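Bench and shelf tips, the quick list. Updated Jun 23, 2024

Typing this between jobs so excuse the mess. Most of it came out of clearing the Cudby shed, 48 boxes of someone else's life, and some is from Pichit Ruangrit who has strong views on shelving.

## Wiping down pale surfaces

Off-white shows everything. Warm water, drop of dish soap, soft cloth. Not the green scourer!! It takes the matte off and you get a shiny patch forever. Go with the long edge, one end to the other, then the underside of the edge too. Thats where fingers go, so thats where the grime is.

Coffee rings: bicarb paste, leave it 20 minutes, wipe, rinse. Old ones might need a second go.

## Cups, tubes and other tall round things

Everything that holds pens, brushes, skewers, dowels. Tip it over before you clean it. Bits always hide in the bottom. Hold it open end down, couple of good taps, then wash. Terracotta-coloured ones hide dust on the outside but not on a pale rim, so do the rim last with a clean corner of the cloth.

- Store open end down if it's empty. No dust, no spiders.
- Full ones go at the back, a hand's width from the edge.
- Felt dots underneath if the shelf marks easily. Buruter does a sheet of them, cheap, cut to size.
- Don't stack wet. They stick and then somebody uses a screwdriver and then you've got no cup.

Move one thing at a time and keep the shelf in front of you clear. I know. Do it anyway.

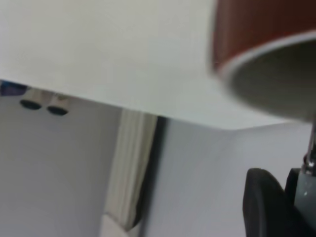
## Little round openings

Anything small, dark and round near a work surface fills up with crumbs, sawdust, glitter if you've got kids. Cotton bud first, dry. Then the vacuum with the brush end. Never water unless you know what's on the other side of the hole. Efe Garba uses an old makeup brush, works a treat.

## Shiny metal bits

Dry cloth, bit of light oil, wipe it nearly all off again. Too much and it collects fluff. Check the small fittings at the ends while you're there, they work loose.

## Still to do

Drawer runners, 6 of them, all sticky. Wax candle trick, will write up in August once I've tried it on the Okoro cabinet. Also need to reorder cloths.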